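Writing a Code of Practice for a Two-Arm Table Clearing Station

Student project report, Robotics and Society module
Group members: Gintarė Bite, Ismael Arruda, Anselmo Vieira
Supervisor: Everaldo Sampaio
Submitted Friday, August 8, 2025

1. Background

The Jarnwood teaching lab has a station where two robot arms are taught to clear a table. Dishes go between a round tray and a dish rack, and wrappers and crumbs have their own containers. When our project began, the station had a risk assessment but no written rules for day-to-day use. Each student group worked in the way the last group had shown them. Our task was to write a short code of practice, try it out, and report what changed.

We read the lab's general safety rules, the arm supplier's handbook and the notes left by earlier groups. The notes came to 736 entries in a shared log, and most of them did not say how the table was laid out when a fault happened. That made them hard to use, and it shaped the first part of our code.
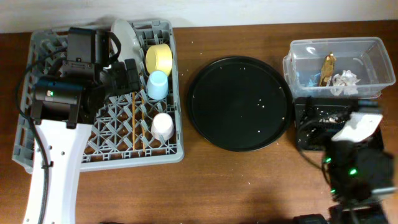
Figure 1. The station with plate, cups and chopsticks in the rack and crumbs on the tray and table.

2. The rules we wrote

The code has four sections: people, layout, running and records.

People. One person is named as operator for each session and keeps the stop button within reach. Anyone else stands behind the floor line while the arms are powered. Hands do not go over the table until the operator has called "stopped" and the second person has repeated it.

Layout. The rack goes on the left, the tray in the middle and the clear bin on the right. Only plastic cups and bowls are used. Chopsticks count as long items and must be written down separately, as they can stick out further than a gripper expects. Cables are checked by hand along their full length before power is turned on.

Running. New movements are tried at low speed with nothing on the table. If an item falls, the run is ended and logged. It is not put back by hand in the middle of a run.

Records. Every run gets a line in the log with the starting layout, the operator's name and the reason it ended. We wrote a form for this, named Clavivari after the folder it was first saved in.
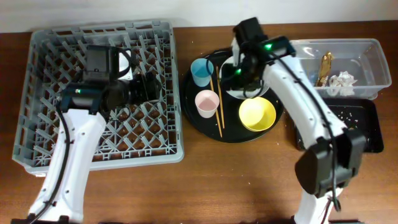 The layout rule caused the most argument. Ismael wanted exact positions marked with tape. Gintarė felt that fixed marks would make the tests too easy and that the arms should cope with a tray put down a little differently each time. We settled on zones: each item has an area it must stay inside, and the operator may place it anywhere in that area.

3. Trial

We used the code for 472 runs. Arlindo Nogueira, the lab technician, checked the log at the end of each week and marked any line with a missing entry. Early on, the reason for stopping was often left blank. We changed that part of the form from a free text box to a short list with space for a comment, and the blanks became rare.

The rule on calling "stopped" was followed well when two people were present. It does not work for someone alone, and the code now says that the arms are not to be powered by a single person.

4. Limits and further work

All our runs were done by people who had helped write the rules or had been taught by us. A fairer test would use a new group, and the Lerkside campus has agreed to try the code in October. We also have no rule yet for cleaning the table between runs. Crumbs are part of the task, so wiping everything down changes the test, but leaving them makes one run hard to compare with the next. Anselmo has drafted wording for this, which is in Appendix B.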